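# About Nornport

G'day, I'm Savita Rawat, and I run Nornport. We show robots how to do fiddly jobs by doing the jobs ourselves, over and over, with a person driving the arm from a set of hand controls. If you've got an arm sitting in your workshop and you'd love it to pick, sort or pack things without someone writing pages of code for every new item, you're our kind of customer.

I started the business in a rented bay behind a bike shop in Tirnholm, with a secondhand arm and a borrowed desk. My background is in physio (yes, really!) and I'd spent years teaching people how to reach and grip again after an injury. Teaching an arm felt oddly familiar. You guide the movement, let it have a go, see where it gets muddled, then guide it again.

We're a crew of 6 now, and we moved to the bigger shed last September. Two of us look after the arms and the wiring. The rest drive, and everybody drives at least a little, me included.

## How a job runs

You send us a box of whatever you need handled. We set up a bin, pick the tool for the end of the arm, and one of our drivers takes the controls. A shift at the controls is 2 hours, tops, and then you swap, have a cuppa and rest your wrists. Tired drivers get sloppy and the robot learns the sloppiness right along with everything else.

Our biggest job so far was Tomoana, a sorting project for a homewares returns centre. We recorded 549 demonstrations for that one, and I reckon I drove more of them than was good for my neck. Clondo is the newer one, and it's all guiding by hand: you hold the arm itself and walk it through the motion. It's slower, but lovely for jobs where you need to feel the push.

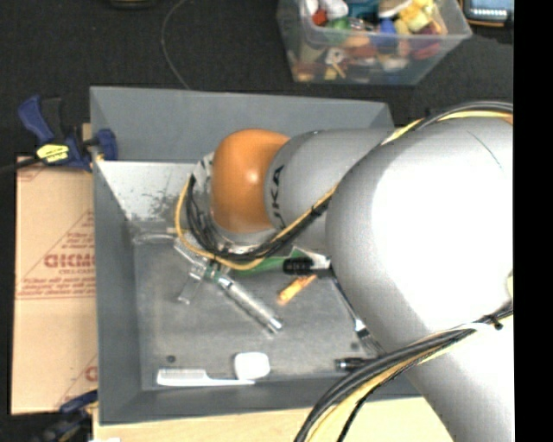
Picking from a bin is still my favourite thing to teach, and it's what most people ring us about. We like a mixed lot of ordinary stuff, because a neat row of matching blocks teaches an arm very little about real life. A comb lying hard up against the front wall is a proper test of a driver's patience, and a fork is its own kind of puzzle with that skinny handle and the tines at the other end. We keep a clear tub of small colourful bits behind the bin too, and the bin gets clamped at the rim before any driving starts.

## Come and have a go

Visitors are welcome, and you don't need any experience. New drivers get 10 practice picks before we start recording, and kids tend to do better than their parents (sorry, parents!). Drop us a line through the contact page, tell me what you'd like your robot to pick up, and I'll put the kettle on.

Savita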